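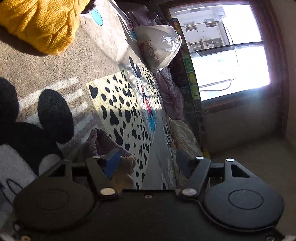 1 min read

Ask me Monday if robots can do chores and I'll say no. Ask me in April, same answer probly. Floors are the problem. A blanket in a heap by the wall, a soft bag, a knotted plastic bag, sun all over the carpet. Where does one thing stop and the next start? My kid knows at 3.

Helmut Ruppert says the Penry will be tidying bedrooms soon. Fine. For $399 I'd want it to fold the blanket too. Boxes and blocks, sure, grippers can manage those. Cloth is differnt. It slumps. Show me 200 messy rooms, no help, no do-overs. Then I'll buy one.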